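**Steel bins vs. plastic totes for loose parts - is the metal worth it?**

**gristmill_pete**

We run a small shop, mostly molded housings and brackets that come off one line and sit in bins until somebody needs them. For years it's been plastic totes. The rep from Basden was in last month and spent most of an hour telling me that steel bins with flared sides would change my life. Fewer damaged parts, quicker picking, easier to clean, and they "last forever." I have bought enough stuff that lasts forever to own a shed full of it.

The quote was for 6 bins at $184 each, before freight. I can get a tote that holds the same load for a lot less and throw it in the recycling when it cracks.

So, people who have lived with both: what do you really get for the money? I'm not after the brochure.

**tallow_and_tin**

You get dents.

More seriously, the flare is useful. A straight-sided tote makes you dig in the corners, and thin parts stand up on edge against the wall and stay there. With slanted sides most things slide to the floor of the bin and lie flat. That's a real difference if you reach in a couple hundred times a day. If you reach in ten times a day I doubt you'd notice.

"Fewer damaged parts" I would want to see on paper. Painted steel is harder than your plastic part. It always will be.

**Zoriana Melnychuk**

I'm going to disagree with tallow on the damage part. We switched over in April and our scuffed rejects went down. We do colored housings, so scuffs show up right away and get sent back.

What I think happened is that the old totes flexed when they were full. Every time one got lifted, the whole load shifted and rubbed. A metal bin doesn't flex. It also doesn't get lifted much, because it's heavy, so it stays put and the parts stay put with it.

**gristmill_pete**

Did you change anything else in April?

**Zoriana Melnychuk**

We also stopped filling to the top. So I can't swear it was all the bins.

**gristmill_pete**

Yeah. That's sort of my point. Every story I hear about these goes like this. Somebody buys the expensive thing, and at the same time they start being careful, and the expensive thing gets the credit.

**binwright**

Former bin seller here (not Basden), so take it with salt. The honest case for steel is that it doesn't crack and it doesn't soak up oil. That's it. Everything else depends on what's going in it.

What the sales people skip is the finish. Paint on the inside of a parts bin is on borrowed time. You'll have bare worn patches wherever the load lands, usually low on the slope and across the floor, and pale scratches up the walls from things being dragged out. It looks rough pretty fast. Whether you care is another matter. I've seen shops repaint every couple of years, and I never understood why, since the fresh paint goes the same way as the old paint.

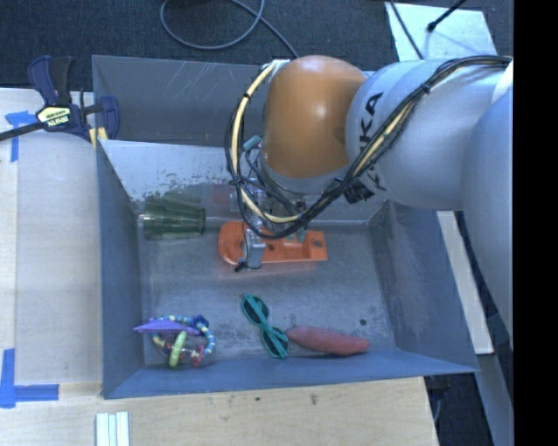

Also ask what gauge the floor is. A lot of makers put decent sheet on the walls, where the customer knocks on it with a knuckle, and go thin underneath. Tip it over before you buy. If the rep doesn't want to tip it over, you've learned something.

**Rostyslav Onyshchenko**

Repainting matters if your parts are light colored. Bare steel leaves gray marks on anything white or cream. I learned this on a batch of Pitell covers that had to be wiped down one by one, and it took two of us most of a shift.

For bright colors you can usually get away with it. For black, you can stop reading this thread.

**binwright**

Fair, I'd forgotten about transfer marks. I still wouldn't repaint. I'd put a liner in.

**tallow_and_tin**

Oh good, liners. Now it's a steel bin with a plastic tote inside it.

**Rostyslav Onyshchenko**

A rubber mat on the floor is fine. You don't need to line the walls.

**halfpint_hollis**

I've tried the mat and I hated it. Grit gets under it, you never see it, and then one day you pull the mat up and there's a layer of mud and three screws you blamed somebody for losing. At least with a bare floor you can see what's in there.

I'd skip the mat and wipe the bin out whenever it goes empty. Takes a minute. The trouble is getting people to do it, and I say that as one of the people.

**Zoriana Melnychuk**

We do ours with a rag and plain degreaser. The cloudy look on the floor never goes away, by the way. I scrubbed at one for far too long thinking it was dirt. It's the metal. If the rag comes up clean, quit.

**gristmill_pete**

OK, so the summary so far is that they scratch, they mark light parts, they're too heavy to lift, and they never look clean. And people like them.

**halfpint_hollis**

Pretty much, yes. I like mine.

**oldcutter_ray**

Been reading along. I bought a Vuvlow bin, the 2104, secondhand from a place that was closing. It was already beat up when I got it and it's the same amount of beat up now. That's the best thing I can say about it, and I mean it kindly. I've gone through a stack of totes in the same stretch of time - handles mostly, then the corners split.

Where I'd argue with everyone is size. Too many people buy the big one. A big bin with a few parts in the bottom is the worst of all worlds, you're leaning over a steel edge to get at something clear at the far side. My back has opinions about this. If your run leaves you with one or two pieces rattling around in a large box at the end of every day, you bought the wrong box.

**tallow_and_tin**

Strongly agree with Ray. And put it on a stand. Or tilt it. A bin sitting flat on the floor is a bin designed by somebody who never emptied one.

**binwright**

Tilting is fine until everything slides to the front and piles up. Then you've made a deep pile where you had a shallow layer. I'd raise it and leave it level.

**tallow_and_tin**

A few degrees. I'm not saying stand it on its nose.

**binwright**

A few degrees does nothing for flat parts. They just sit there. And if it's steep enough to move them, it's steep enough to bury the ones at the front.

**tallow_and_tin**

We've run them tilted for years with no burying. Maybe your parts are slipperier than mine.

**gristmill_pete**

Can you two settle this somewhere else, or at least tell me the angle?

**tallow_and_tin**

There's a block of two-by-four under the back edge. I never measured the angle.

**Rostyslav Onyshchenko**

Pete, what shape are your parts? I don't think you said. Long and shallow with a hollow face is a different job from chunky brackets. Long trays nest into each other if they're dumped in, and then you pull one and get three. Flared sides don't help with that at all. We lay ours in by hand, hollow side up, all facing one way, and don't go past two layers.

**gristmill_pete**

Mix of both. The housings are long and open on one side with screw holes, so yes, they nest, and they drive me nuts. The brackets behave themselves.

**Rostyslav Onyshchenko**

Then I'd leave the brackets in the totes you already own and buy 2 metal bins for the housings. See if anything changes. If the rep won't sell you 2, Ostapchuk will. They don't have a minimum order, or didn't when I last bought.

**halfpint_hollis**

Ostapchuk's edges are sharp though. Run a file along the rim when they come in. I have a scar.

**Zoriana Melnychuk**

They roll the rims on the newer ones. The old ones, yes, gloves.

**oldcutter_ray**

"Rolled" is generous. Folded over and flattened in my experience. Still file it.

**gristmill_pete**

All right. I called and the Basden rep says the price is only good for all six, which tells me plenty. I'm going to order two from Ostapchuk, put housings in one of them, and keep filling a tote with the same housings next to it. Same fill height, same people, nobody gets told to be careful. I'll pull rejects from each and keep them in separate boxes.

If the steel wins I'll say so here. I don't expect it to win by enough to pay for itself, but I've got the second bin to try tallow's two-by-four in.

**tallow_and_tin**

Back edge. Not the side. Somebody here did the side once.

**binwright**

Write down the fill height. You'll think you remember it and you won't.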